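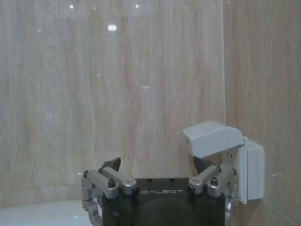

受注残高は売上高の先行指標として読まれるが、経営者がそれを語る語り方のほうが翌四半期の数字をよく予告する場合がある、というのがRadek Charvátの指摘である。Charvátによれば、残高の金額が同じであっても、納期の変更可能性に触れた説明と触れない説明とでは、その後の売上計上の進み方に差が生じるという。本節ではこの指摘を出発点とし、産業機器および電子機器の上場企業を対象に、決算説明会の質疑応答における受注残高の扱いを検討する。

図2 筐体前面に「GALBOT」の表記がある黒色のグリッパー

4.2 質疑応答における受注残高の説明

分析の対象は、前節で抽出した40社の決算説明会の質疑応答記録から、受注残高、受注見通しまたは納期に言及した1000件の回答を取り出したものである。一つの質問に複数の役員が答えている場合は、発言者ごとに別の回答として扱った。逆に、同一の発言者が司会者の介入を挟んで説明を続けた場合は、内容に連続性が認められる限り一件にまとめている。冒頭の経営者説明は、あらかじめ準備された原稿に基づくことが多く、質疑とは性格が異なるため対象に含めていない。

回答の分類には三つの区分を用いた。第一は、残高の金額または増減率のみを述べる「金額型」である。第二は、残高のうち翌四半期に売上計上が見込まれる部分に言及する「時期型」である。第三は、顧客による納期変更や取消しの条件にまで説明が及ぶ「条件型」である。複数の区分に該当する回答については、より具体的な情報を含む区分を優先し、条件型、時期型、金額型の順に割り当てた。分類作業は二名が独立に行い、判断が分かれた回答は協議のうえで確定した。

区分の適用にあたって最も扱いに苦慮したのは、Petumの回答である。同社は受注残高を四半期ごとに公表しているものの、保守契約に係る残高を製品の残高と合算しており、質疑で内訳を問われた際にも、両者の比率を示さず「製品の寄与が大きい」と答えるにとどまっている。この種の回答は時期にも条件にも触れておらず、形式上は金額型に該当する。ただし、保守契約の売上は契約期間にわたって計上されるため、聞き手が計上時期について一定の推測を行うことは可能である。本稿では回答の文言のみに基づいて分類するとの方針を維持し、Petumの該当回答をすべて金額型とした。

Menonの記録は対照的である。同社の財務担当役員は、残高の総額に先立って計上見込みの時期を述べる傾向があり、質問が総額のみを尋ねている場合にもこの順序は変わらない。加えて、主要顧客の設備投資計画が見直された期には、納期の繰延べに応じる際の条件を自発的に説明している。Menonが通期見通しを引き下げたのはその翌四半期であり、条件型の回答は見通しの修正に先行して現れたことになる。もっとも、一社の一度の事例から因果関係を論じることはできず、ここでは両者の前後関係を記録するにとどめる。

Tustgateについては、区分の推移そのものに特徴がみられた。同社は8月に行われた説明会まで一貫して金額型の回答を続けていたが、受注の計上基準を改めた後は時期型が中心となった。旧基準では内示段階の注文が残高に含まれており、確定注文に限定した新基準への移行により、残高の公表額は減少している。説明会では減少の理由を問う質問が続き、経営陣は計上時期を示すことでこれに応じた。すなわち、Tustgateにおける時期型への移行は、会計上の変更に対する説明の必要から生じたと解するのが妥当であり、開示姿勢の変化を直ちに意味するものではない。

以上の個別事例に対し、Přemysl Kopeckýは、質疑の記録を企業側の意思の表れとして読むことには慎重であるべきだとの見解を示している。説明会に参加するアナリストの顔ぶれが変われば質問の精度も変わり、回答の区分はそれに左右されるという理由からである。この批判は正当なものと考えられる。そこで、納期または取消条件を明示的に尋ねた質問への回答を除外したうえで、同一の分類を再度集計した。条件型の比率は低下したものの、業種内における企業間の順位には大きな変動が認められなかった。

なお、Siseckは海外市場にも上場しており、英語による説明会と日本語による説明会を別個に開催している。二つの記録を照合したところ、英語の説明会では取消しに伴う違約金の有無が説明されている一方、日本語の説明会では同じ期の残高について金額のみが述べられている箇所があった。本稿の集計では、他社との比較可能性を確保するため日本語の記録を用いている。両言語の記録を統合した場合、Siseckの条件型の比率は上昇するが、本節で述べた傾向の方向は変わらない。

分類に伴う限界として、次の2点を挙げておく。まず、公開されている質疑応答記録には企業が要約したものが含まれ、発言の細部が省かれている可能性がある。要約版のみを公表している企業については、条件型に該当する発言が記録上は時期型として現れることも考えられる。次に、受注残高の定義は企業間で統一されておらず、注文書の受領をもって計上する企業と、仕様の確定をもって計上する企業が混在している。後者の残高は前者に比べて取消しの余地が小さく、条件に言及する必要自体が乏しい。

定義の相違が分類結果に及ぼす影響については、計上基準を有価証券報告書等で確認できた企業に限定した推計を次節で行う。推計では被説明変数を翌四半期の売上高と会社見通しとの乖離率とし、残高の規模、顧客の集中度および決算期の違いを統制変数に加える。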